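## 4. Holding time between wear and wash

### 4.1 Why the interval was recorded

Studies of domestic laundering usually begin at the door of the machine. Temperature, load, detergent dose and spin speed are easy to log and are the settings a household can most readily report. The hours before the wash are recorded less often, although a sports shirt may spend longer waiting to be washed than it spends being worn, washed and dried together. In the first round of the Grisell survey, holding time was a single question with four tick boxes. The answers were of little use. Respondents tended to choose the box that matched the washing day they intended to keep, and two adults in the same home often gave different answers for the same shirt.

For the second round we replaced the question with a diary. Each of the 83 participating households in Grisell and Daly kept a sheet beside the place where worn clothes were put down. Three entries were required for each polyester garment: the time it was taken off, the place it was put, and the start time of the wash. Households were asked to change nothing else. The diaries ran from the beginning of June until 400 complete garment entries had been returned, after which collection stopped. Entries with a missing start time were dropped and not estimated.

### 4.2 Places of holding

The place entries were free text and had to be coded afterwards. Four classes were enough to cover almost all of them: closed bag, lidded bin, open basket, and loose (over a chair, on a floor, on a bed rail). A sports bag left unzipped was coded as a closed bag, on the grounds that the garment was still surrounded by other fabric on most sides. A lidded bin used without its lid was coded as an open basket. Guido Fabbri coded the whole set twice, with an interval between the two passes, and the few disagreements were settled by going back to the household.

The open basket class needs some comment because it is less uniform than its name suggests. Perforated plastic, open wire and woven fibre all let air through the side wall, but to very different degrees, and the fill matters at least as much as the wall. A single shirt on top of an otherwise empty basket is held in conditions close to those of a shirt on a chair. The same shirt under a week of towels is closer to a closed bag. We therefore asked for the fill to be noted as low, half or full at the time the garment was put in (see Figure 3 for a basket of this class). No attempt was made to record what was added later.
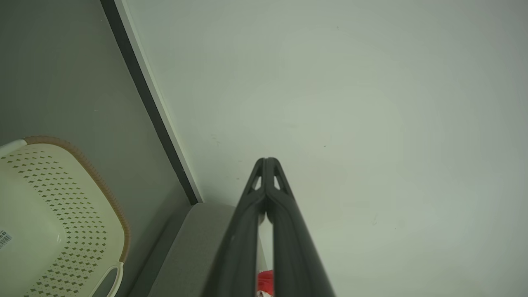
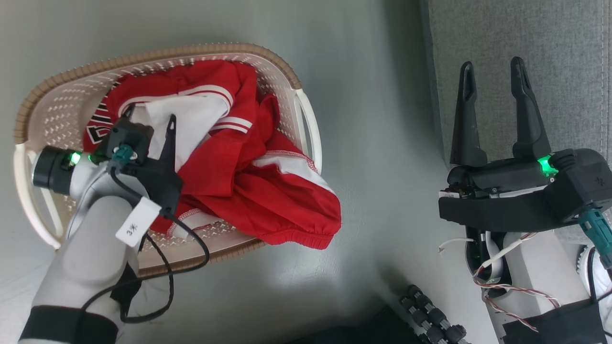
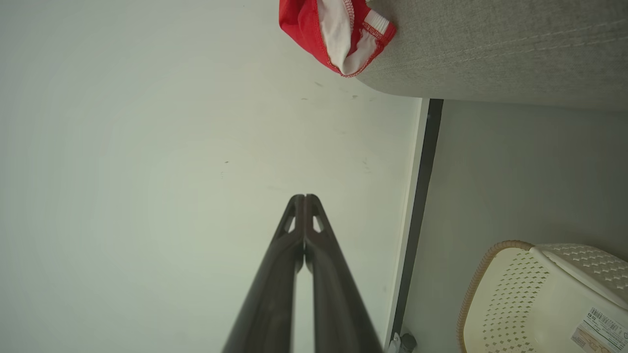
**Figure 3.** Domestic holding. The second picture shows the open basket class: perforated side wall, red and white garment.

Fill at the time of putting in was a better guide to final odour score than basket material. Within the open basket class, garments put into a full basket scored closer to the closed bag class than to garments put into a low one. Material had no effect that could be separated from fill, partly because large baskets were mostly plastic and small ones mostly woven. A sample chosen for the purpose, with size held constant, would be needed to say more.

### 4.3 Odour scoring

A subset of 88 garments was taken for scoring after washing and line drying. The panel had 8 members, none of whom came from the participating households. Each garment was presented folded, with the underarm seam outwards, in a covered glass dish that had been left at room temperature for an hour. Panel members scored it from zero to five and were not told the class of holding, the holding time or the wash settings. Dishes were presented in random order, with a blank dish included in every sitting.

All garments in the subset were washed at the same setting with Skekier, an unscented powder, so that perfume would not mask what was left in the fabric. This is a departure from normal household practice and should be kept in mind when the scores are read. Most of the diary households used a scented liquid. A shirt that scored three with our panel might well have been judged clean at home on the day it came off the line, and judged otherwise after an hour of wear.

Twelve hours of holding made little difference in any class. Between one day and three days the classes separated. Scores for loose garments and for low-fill baskets rose slowly, while scores for closed bags rose early and then levelled off. The levelling may be a property of the scale, which gives a panel little room above four. Garments already several seasons old started higher and rose faster in all classes, in line with the common view that polyester keeps part of what it takes up from one wash to the next.

### 4.4 Colour transfer during holding

Colour transfer was not part of the original design. It was added after two households reported pink marks on white collars and blamed the wash. In both cases the diary showed that the shirt had been held damp and tightly packed before washing, with a dark or strongly coloured panel folded against the white. We repeated the arrangement with offcuts of Sandumik knit, a plain interlock polyester supplied undyed and in two shades of red. Pairs of red and white squares were wetted, pressed together under a small weight, and left in closed or open trays.

In the closed trays the deeper of the two reds marked the white after one night. The paler red did so only after three nights, and faintly. In the open trays neither shade left a mark that could be read against the grey scale, presumably as the squares had dried before much dye could move. Dry pairs showed no transfer at all. A wash at the usual setting removed part of the mark but did not restore the white, and a second wash gave no further improvement.

The offcuts were new and had not been worn. Sweat is slightly acid when fresh and changes as it ages, and some disperse dyes are known to behave differently in its presence. The tray results should be taken as showing that transfer before the wash is possible with plain water, and not as a measure of how often it happens in the home.

### 4.5 Limits of the diary method

The main weakness of the diary is that it makes people notice. Several households wrote in the margin that they had begun to wash sooner once the sheet was on the wall, and the median holding time in the last third of the entries was shorter than in the first. We report the pooled figures, with the split given in the appendix. A second weakness is that the place entry describes a single moment. Garments moved from bag to basket on the second day were coded by the first place only, which will have blurred the difference between those two classes.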